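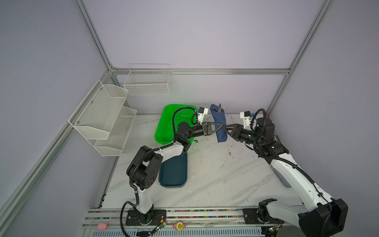 Both arms at the pouch, with the tray and the green basket behind.

Sopacua two-arm bench: frequently asked questions

Rosalinda Sison and Prasetyo Pillai build this bench in the shared workshop at Loltora. We receive the same questions many times, so I have collected the answers on one page. Last changed 7 Aug 2022.

What is the bench for?
We want two small arms to do simple table work with cutlery and cloth. A fork, a spoon and a knife, a tray, a basket and a navy-blue pouch are enough to keep us busy for a long time.

Why do you need two arms?
A soft pouch does not stand up by itself very well. With one gripper you push it and it falls or folds. With two you can hold it from both sides.

What is the frame made of?
Aluminum extrusion, with light panels for the walls. Both arms are mounted on one rail along the front edge of the table. If you copy the design, put the rail on first and the wall panels last. I did it in the other order and had to remove 13 screws.

Must the objects be in exact places?
No. We put the tray in front of the basket and leave the rest a little different each time. The fork may lie diagonally and the knife more straight. 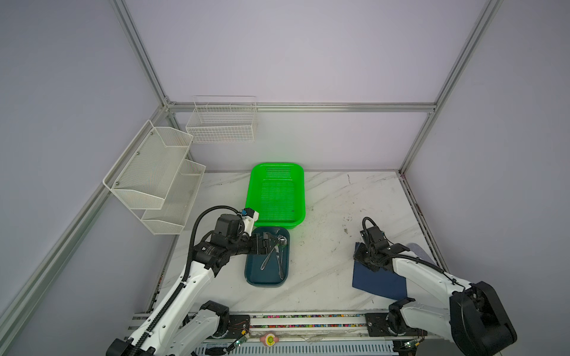

How much did it cost?
Without the arms, we paid 80 dollars for the frame, because most of the rails came from an older project called Dovik. The arms are the expensive part - please plan 2,000 dollars if you want to buy a pair.

Which part is the most difficult?
The cloth. Metal cutlery keeps its shape, but the pouch has new creases every time you fold it. Puspita Pangaribuan has saved 133 practice runs with the pouch, and I still cannot say which way of gripping is the best one. At present we bring the two grippers to it from opposite sides and close them slowly.
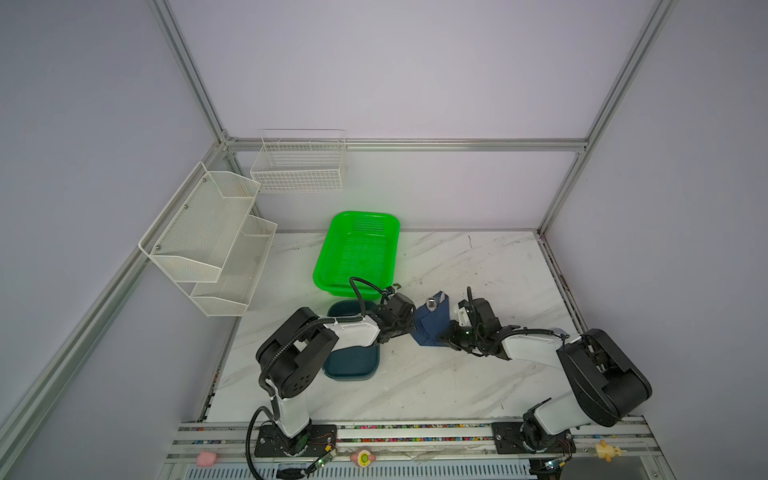

If one side closes much earlier than the other, the pouch turns, and then it is better to open both grippers and begin again.

Can I come and try it?
Yes, if you are a member of the workshop. Please write to Saodah Hartono first, and do not put your hands inside the frame while the power is on.

Will you share the drawings?
The frame drawings, yes. They are in the Sopacua folder on the workshop computer. The wiring plan is not ready yet.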